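Chapter 6
Keeping Records in a Small Archive

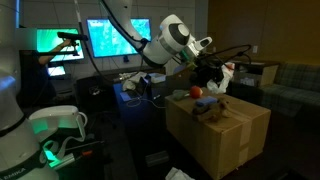
A small archive often begins with one person and a cupboard. In the town of Preltthorpe it began with Rodica Jitaru, a retired teacher, who received 585 letters from the Mulligan family and did not know where to put them. She sorted them first by color of the paper, later by year, and finally by the person who wrote them. Each time she lost some weeks of work.

Her difficulty is the subject of this chapter. When we change the order of papers, we also lose the knowledge of how the first owner kept them. Archivists call this knowledge the original order, and they try to protect it even when it looks strange to us.

In section 6.1 we study how to make a first list without moving anything. Section 6.2 explains the numbering of boxes, with the Flatholm harbor papers as our main case. This collection has 3088 items, and one box may hold up to 10 folders. Section 6.3 is written together with Kevin Breathnach and treats letters that have no date.

Before you read further, please take any drawer of papers in your home and write down its contents from top to bottom. Keep the list. You will need it for the exercises at the end of section 6.1.

Key terms: original order, item, folder, finding aid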